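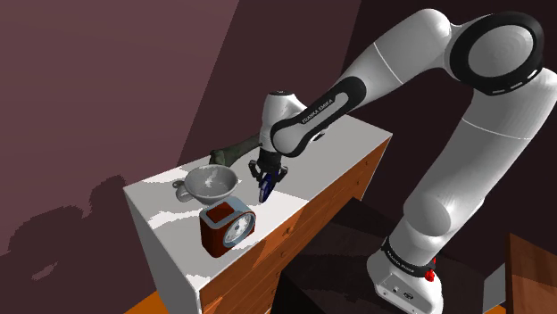 Start with the rent relief bill and what it does in plain terms: a tenant who falls behind after losing work can get up to five months of rent paid straight to the landlord. Say it slowly, then say it again. Half the room will have heard of the Ghoneim plan and think it only covers people in public housing. It covers private rentals too! Then point at the slide. Two fingers closed on a small blue object, held just above the top of the cabinet. I want people to think of an approved application in the same spot — picked up, in hand, still a short way from where it has to be. The last part of the trip is what the talk is about.

Pause here and ask who has filled out a state form on a phone. Let them groan.

Now the numbers from Nanholm. In July the office approved 161 households. By the end of the month 118 of them had been paid. Leave both figures up long enough for people to write them down. The other households were waiting on a landlord signature, a bank letter, or a second look at the lease. All of those are fixable, and I get excited about this part because two of the three were fixed by changing a single page of the form.

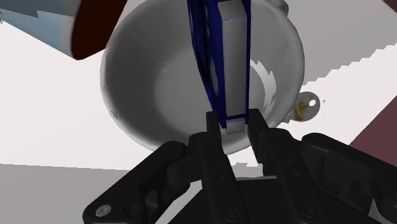 Nanholm Housing Office, Tenant Support Team
Notes: Gemechu Nigatu

Tell the Stillach story. They had the same law, the same form, and a much smaller staff. They put one person at a folding table in the library from 4 p.m. to closing, with a printer, and helped people finish the landlord page on the spot. It worked so well that the town council asked to see it for themselves. (Skip the bit about the printer jam if we are short on time.)

Mention Plusik by name. It is the tracking tool we share with the other towns, and tenants can now check their own status without calling. People love it. Calls are shorter, and the ones we do get are about real problems.

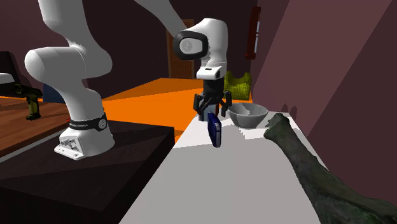
White robot arm mounted on a dark pedestal

Next, the politics. Keep it friendly. The governor's side says the program should grow, the other side wants a cap of 200 households per town each quarter. Give both views fairly. My own view, if asked: a cap is hard to plan around in a town where one plant closing can bring in that many people in a week. Members of both parties have sat at our front desk and listened, and I am grateful for that.

Questions that always come up:
Does it count as income? Read the answer from the handout word for word.
Can roommates apply together? Yes, on one form, with both names on the lease.
What if the landlord refuses? Send them to us early, before the court date.

Finish with the desk hours and the phone number. Handouts are by the door, English on the left, Spanish on the right.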